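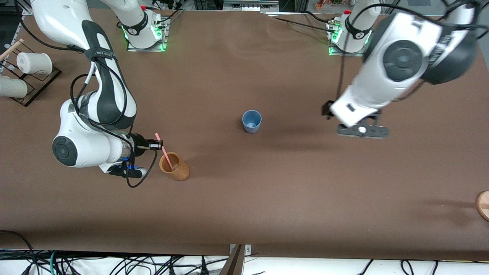 STULLEMBRIDGE, Wed 5 January. Landry, the tableware supplier based in Stullembridge, will bring out a set of cups and straws for cafes, school canteens and home kitchens this year. The range is called Sturel and will go on sale in September.

Sturel has 4 parts that are sold separately or together: a wooden cup, a small plastic cup, a pack of straws and a short cardboard tube. The wooden cup is light brown with the grain left showing. It has straight sides and an open top, so a straw can stand in it. The small plastic cup comes in blue, and the straws in the first batch are pink.

Landry started work on the range after hearing from cafe owners in Wendutlow who wanted fewer kinds of cup behind the counter. Many of them were keeping straws in jars, mugs or the box they came in. The company tried several shapes with these owners before settling on a plain cylinder for the wooden cup. It can be used for drinks or stood on the counter to hold straws, and it takes up little room on a tray.

"People asked us for something simple that they could put out in the morning and wash at night," said Soudabeh Kordestani, head of product at Landry. "We made the cups small on purpose. They are easy to hand to a child and they fit on a narrow shelf."
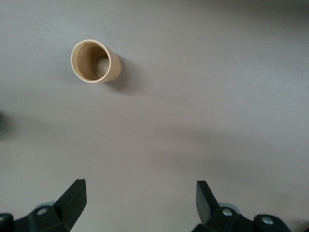
The cardboard tube is the cheapest item in the range. It is open at both ends and slides over a bundle of straws to keep them together in a drawer or a delivery box. Landry will ship it without printing, and customers who want their own label can add one. Spare tubes will be sold in packs for cafes that go through a lot of them.

The first run will be 1000 wooden cups and 800 blue cups. Orders from cafes and canteens in Stullembridge and Wendutlow will be filled first, and delivery to other towns is expected to take roughly 5 weeks from the date of order. A second color for the plastic cup is being looked at, but no decision has been made.

Care instructions will come with each order. The wooden cup should be washed by hand in warm water, wiped and left to dry upside down. It should not be soaked overnight or put in a dishwasher. The plastic cup can go on the top rack.

Landry will lend sample sets to cafes and schools that want to try the range before ordering. A sample set has one of each cup, a few straws and one tube. Requests should be made in writing to the Landry office in Stullembridge, marked "Sturel samples," with the name of the business and a delivery address. Samples may be kept if an order follows.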